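Handout 4: Setting up and looking after the two-arm cell

Cell Maintenance, lab section, Wednesday group
Read before you come in. Bring it with you, it's going to get dirty anyway.

Last week we talked about robot cells in general and I drew a lot of bad boxes on the whiteboard. This week you get your hands on one. Our two-arm bench is the cell you'll be keeping alive for the rest of the term, and most of what I want you to learn from it is boring stuff: paper, tape, bolts, cables. I've worked on cells that cost more than my house and the faults were nearly always in that list.

1. Before you touch anything

Arms parked, power off at the cabinet, your tag on the switch. If you share the bench with another pair, they put their tag on too. The pause button on the screen does not count as off! I say this every August and every August I catch somebody leaning across the table with the arms paused.

Then just look at it for a minute. Walk around both sides. Is a cable lying somewhere it wasn't before? Is a tape end curling up? Write it in the bench log even if you think it's silly. The old Gilbert bench (some of you will have seen it in the hallway, under the dust sheet) had a log with nothing in it for a whole semester and then a shoulder cable that was worn halfway through.

2. Bases and plates

Each arm is bolted to its own square aluminum plate. The bolts into the table get checked first, then the bolts from the arm into the plate. Use the torque wrench in the top drawer, set to the value written on the card that lives with it. Please don't go by feel. My feel is bad too, and I've been doing this a long time.

Go around corner to corner, the way you'd do a car wheel. Once a bolt checks out, put a paint-pen stripe across the head and onto the plate. Next week you can see in two seconds whether it has moved. If a stripe no longer lines up, don't tighten the bolt and walk away. Log it, tighten it, and then redo the position check in section 5, for that arm at least.

Don't slide paper scraps under a plate to level it. If a plate rocks, come and get me.

3. Paper and tape

We cover the work surface with brown kraft paper because it's cheap, it doesn't glare much, and parts don't skate around on it the way they do on bare tabletop. It also wrinkles. A few soft wrinkles are fine. A ridge high enough to tip a small switch over is not fine, and neither is a sheet lifting so far that a finger could catch under it.

To change the sheet:

Take the old one off in one piece, tape and all.
Wipe the table and let it dry.
Lay the new sheet from the plates toward you and smooth it out with your forearm, not your fingertips.
Tape down the side edges first, the front edge last.

Now the grid, which is blue painter's tape. Start with the center line and measure everything off that. Do all the lines running away from you, then the cross lines. Cells come out a bit uneven and I can live with that. The grid is there so that you and your partner can say "second row, left of center" and mean the same place. The robot doesn't use it, so please don't spend 30 minutes making it pretty (every year one pair does, and it does look lovely, and then they run out of time for the cables).

Torn ends get pressed flat or trimmed. Loose strips come off the table altogether, they stick to grippers.

4. Cables

This is where you'll spend most of your time. With the power still off, follow each cable with your hand from one end to the other. You're feeling for flat spots, kinks and anything gritty. The braided one going down to the gripper needs a loop with real slack in it at the wrist. Too tight and it pulls at the connector when the wrist turns. Too long and it snags on the other arm, or on the part you're trying to pick up.

Check that connectors are seated and that the collar is snug. Fingers only, no pliers. We had to send a connector back to the people at Vostgate with the threads stripped, and waited up to 1,000 years for the new one, or that's how it felt.

5. Position check

Tags off, everyone clear, one person on the pendant and that person has the stop within reach. Jog at 2 percent until the gripper is over the cell you named out loud. Look at it from the front and from the side. Open the fingers, close them, open them again. Then the same with the other arm. Only after both arms pass do you run the saved routine, and you run it at 30 percent. We never go over 70 on this bench.

6. Test parts

The parts are small switches and push buttons from the Nutgate box. Put out a few, near the left side to begin with, and leave the rest of the paper clear. One thing that trips people up: a red mushroom button used as a test part looks exactly like a real emergency stop. It isn't wired to anything. Before you start, point to the real one and have your partner point to it as well.

For next time: bring your log page, and read the Gorniston notes on gripper fingers, at least the first half.
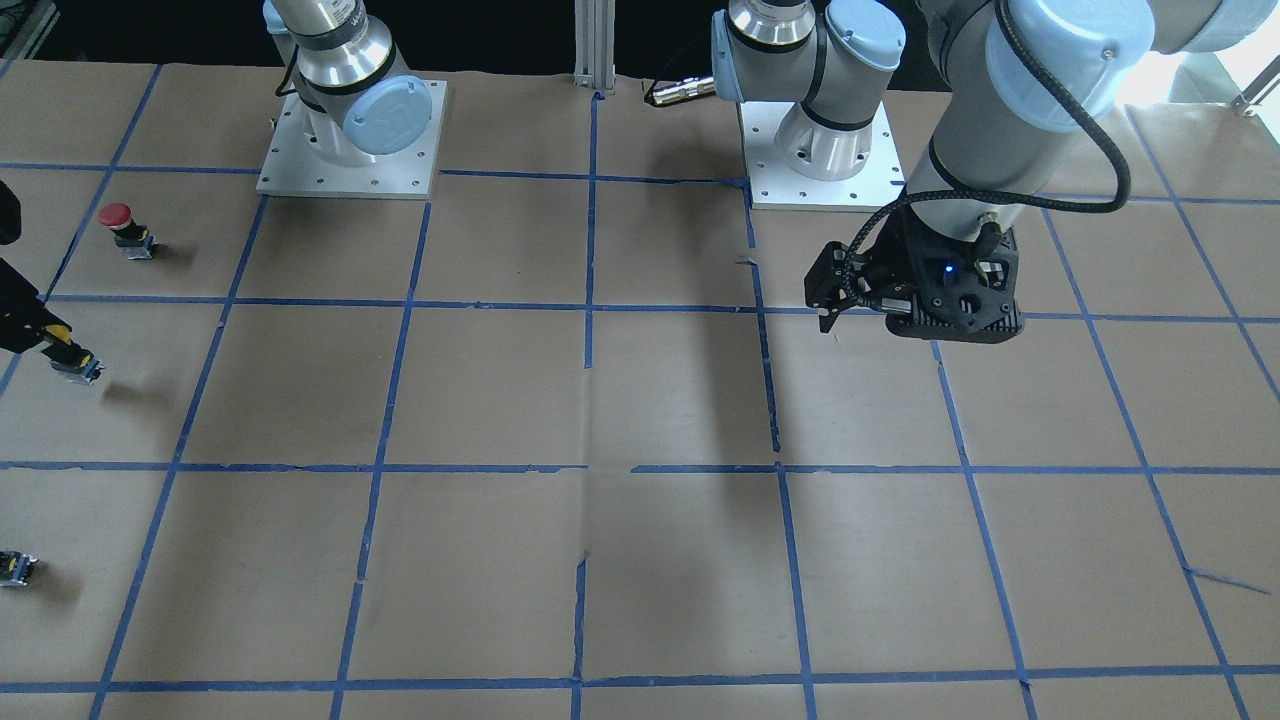
Fig. 1. The two-arm bench with paper and grid down, a gripper open over the cells and test parts out on the left.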